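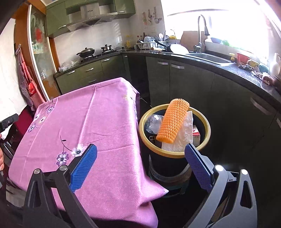

How long should the iron heat before I use steam?
Wait until the amber light goes out, then wait another two minutes. If you start sooner, water may drip from the holes in the soleplate.

Section 4: Using the iron on table linen and other large pieces

This section covers the Wostell 936 steam iron. Read Section 2 (Safety) and Section 3 (First use) before you start. If you have the travel model, use the separate leaflet.

4.1 Before you begin

Tablecloths, sheets and curtains are harder to iron than clothes. They hang off the board, touch the floor and pick up new creases while you work on the old ones. Set up the room first and fill the iron last.

1. Put the board near a wall socket. The cord is 2 metres long and should never be stretched tight across a doorway.

2. Stand a chair or a clothes horse on the far side of the board to take the finished part of the cloth.

3. Spread a clean sheet on the floor under the board.

4. Take everything off the cloth if it is still on the table, then shake it outdoors. Crumbs and grains of sugar melt or scorch under the plate.

5. Check both sides for wax, grease and food marks. Heat sets most stains, so treat and wash the cloth before ironing it.

6. Find the care label. On Sumadness table linen it is sewn into one of the short hems. On older cloths it may have been cut out, in which case go by the test in 4.3.

Caution: Do not iron on a dining table unless it is covered with a proper ironing blanket. A folded towel does not stop steam, and steam leaves white marks on varnish.

4.2 Filling and heating

1. Unplug the iron and set the steam slider to the left (dry).

2. Open the filler cap and hold the iron with the nose tilted up.

3. Pour in cold tap water to the MAX line. Do not go over it. If you live in a hard-water area, mix equal parts tap water and distilled water.

4. Close the cap until it clicks and wipe off any spills.

5. Stand the iron on its heel, plug it in and turn the dial to the fabric you want. The amber light comes on.

6. When the amber light has gone out and you have waited the further two minutes, move the steam slider to the right.

The light will come on again from time to time while you iron. It shows that the plate is topping up its heat. Carry on as normal.

Note: The iron draws 2,000 watts. Do not run it from a multi-way adaptor together with a kettle, heater or toaster. If you must use an extension lead, unwind it fully and check the rating printed on the reel.

Do not add starch, scented water, vinegar or water from a tumble dryer to the tank. Spray starch may be used on the cloth itself, on the wrong side, once the tank has been switched to dry.

4.3 Choosing a setting

One dot: acrylic, nylon, acetate. No steam.
Two dots: polyester, wool, silk, polyester and cotton mixes. Low steam only.
Three dots: cotton and linen. Full steam.
MAX: heavy linen while still damp. Full steam.

Mixed fabrics are ironed at the setting for the most delicate fibre in the mix, even if there is only a little of it.

If there is no label:

1. Start at one dot with steam off.

2. Choose a corner or the inside of a hem that will not show.

3. Press for a moment on the wrong side, then lift.

4. Look for shine, puckering or a change of colour. If there is none and the crease is still there, go up one dot and try again.

5. Stop at the lowest setting that does the job.

Never iron PVC, oilcloth or any cloth with a wipe-clean coating. The coating will stick to the plate. Roll these cloths round a cardboard tube and leave them in a warm room, or lay them flat on the table for a day or two and let the creases drop by themselves.

4.4 Removing fold creases

Cloths that have been kept folded in a drawer have sharp creases running both ways. They need more moisture than ordinary wrinkles and less rubbing.
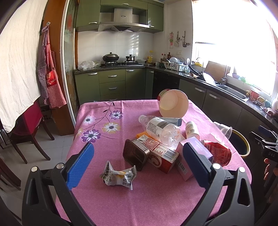
Fig. 4b. Printed tablecloth with fold creases and a wrapper on top.

1. Damp the creases with the spray button or a plant mister. Roll the cloth up loosely and leave it until the damp has spread evenly.

2. Fold the cloth in half, right sides together, and lay it over the board with the middle fold towards you.

3. Iron from the middle out towards the hems. Use long, slow strokes in the direction of the thread. Do not circle.

4. For a stubborn crease, hold the iron just above the cloth and press the steam button once. Wait, press again, then smooth with the plate.

5. Turn the folded cloth over and do the other side.

6. Open the cloth out and run the iron lightly along the middle, where the fold was.

7. Iron the hems last, on the wrong side.

8. Hang the cloth over the clothes horse until it has cooled and dried.

Round cloths are done differently. Start in the centre and turn the cloth a little at a time, always pulling the ironed part away from you. The edge of a round cloth is cut across the grain and stretches easily, so set the iron down on it and lift it off again. Pushing will leave a wavy hem.

Caution: Steam comes out under pressure. Never steam a cloth while someone is holding it, and never steam a cloth on a person.

4.5 Printed, embroidered and lace-edged cloths

Printed cloths. Iron on the wrong side. If the pattern feels raised or rubbery to the fingers, put a thin cotton cloth between it and the plate and use no steam. Strong reds and dark blues can transfer to a pale board cover when damp, so use an old pillowcase underneath.

Embroidered cloths. Lay the stitching face down on a thick towel and press from the back. This keeps the stitches from being flattened.

Lace edges. Pin the edge to shape on the board, cover it with a cloth and press with the tip of the iron. Take the pins out before you move along. Pins scratch the soleplate and scratches are not covered by the guarantee.

Fringes. Comb them straight while damp and let them dry. They do not need ironing.

4.6 Putting linen away

Folding is the main cause of fold creases and cannot be avoided altogether. It helps to fold along different lines each time, in thirds one time and in quarters the next. White linen kept folded the same way for years will yellow and finally split along the edge.

The Correia hanger sold as an extra (see the parts list at the back) has a padded bar and clips over an ordinary wardrobe rail. It takes one large cloth folded once lengthwise. Make sure the cloth is fully dry before hanging it up. If you store Christmas linen from one year to the next, take it out in November and hang it for a few days, and you will have much less ironing to do.

4.7 After use

1. Turn the dial to MIN and the steam slider to the left.

2. Unplug the iron.

3. Open the filler cap and empty the tank over a sink while the iron is still warm. Take care, as the water may be hot.

4. Stand the iron on its heel until cold.

5. Wrap the cord loosely round the heel. Do not wrap it while the iron is warm.

If anything has melted on to the plate, let the iron cool completely and see Section 6 (Cleaning the soleplate). Do not scrape it with a knife.

4.8 Problems with large pieces

Brown spots on the cloth: scale in the tank, or starch added to the water. Run the self-clean programme and rinse the tank twice.

Water drips on the cloth: the iron is not hot enough for steam, or the steam button has been pressed too many times in a row. Wait for the amber light to go out.

Shiny patches: the setting is too high, or the cloth was ironed on the right side. Damp the patch, cover it and press lightly. Shine on polyester may be permanent.

New creases next to the old ones: the finished part is not supported. Move the chair closer.

The iron goes off by itself: it has been left flat and still, and the safety cut-out has worked. Pick it up and it will heat again – this takes a short while. If it happens when the iron is moving, stop using it and contact the service desk.

Service desk: Wostell Household, 78 Mill Lane, Sarnville. Please have the number on the underside of the heel ready when you write.

Text: Judite Antunes. Technical check: Tiago Bragança.
Section 4 revised 25 Jan 2026. Replaces all earlier versions.

Continue to Section 5: Vertical steaming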